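Hervidor silbador

El hervidor silbador es un recipiente para calentar agua cuyo pico lleva una tapa perforada que suena al paso del vapor. El silbido se produce entre 2 placas con orificios alineados. En los modelos Nastberg la frecuencia ronda los 3000 Hz, y el cuerpo vacío pesa 740 g. La cal depositada en los orificios atenúa el sonido.
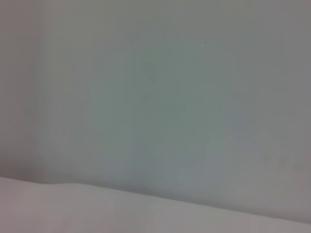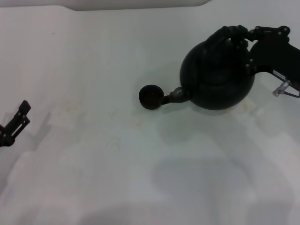
Segunda imagen: hervidor negro con tapa de silbato en el pico.

Departamento de Menaje y Utillaje, Enciclopedia Atik

Véase también: tetera, samovar, silbato de vapor.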